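About Drirkia

Drirkia is a football site. We publish match reports, table roundups and a weekly column on the lower divisions, and we have a low opinion of most of what gets written about the game, including some of what we wrote in our first season.

Mesfin Ayele started the site in November after reading the same transfer rumor on 11 different pages, each one citing another. He followed the trail back to a social media account with no name and 60 followers. The player in question signed a new contract with his own club that week. Drirkia began as a single page listing rumors next to what happened afterward. We still keep that list, and it doesn't flatter anyone.

What we cover

League football, mostly below the level that gets television money. We report on promotion races, relegation fights, cup upsets and the question of who owns which club and why they wanted it. We go to matches when we can afford to. When we write from a stream or from highlights, the report says so at the top.

We don't do player ratings out of ten. We have tried, and two of us watching the same left back came up with a 4 and an 8. Neither of us could explain it well enough to print.

Predictions

We are asked for these constantly. Zuzanna Tomaszewski, who edits the site, ran a test over one full season in which the writers picked every result in one division and she picked by coin, with draws left out for both sides. The writers came out ahead by 12 matches, and she remains unconvinced that a second season would go the same way. You will find a predictions page before big weekends. Please don't bet your rent on it.

Numbers

Expected goals, pressing counts, distance covered: we use them, with care. A stat that needs three paragraphs of defense probably isn't telling you much about a 1-0 win in the rain. We are also wary of the phrase "the data shows," and our writers have to name the data and where it came from.

Who pays for this

Readers, through a monthly membership, plus a small amount of advertising. Netgate hosts the site and gets no coverage in return. Bhatt, a printing firm, buys the banner on the fixtures page. We don't take money from betting companies, agents or clubs, and we turn down travel paid for by any of them.

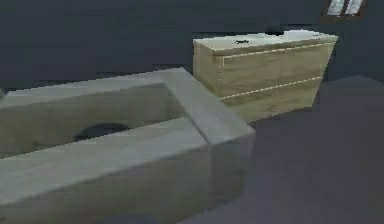

Wood-grain trough, computer rendering.

Corrections

We make mistakes. The common ones are wrong scorers, wrong minutes and misspelled names, and we fix those in the text with a note at the bottom. Bigger errors get their own post. If you think we have been unfair to your club, write to us anyway, but tell us which sentence. "You hate us" is hard to correct.

Working with us

We pay for every piece we publish. Send a short pitch and one thing you have written before. We are slow to be impressed by unnamed sources, and we will ask you who they are. Nerament, our sister newsletter, takes longer pieces on club finances and has its own editor and inbox.

Page last updated 9 March 2023.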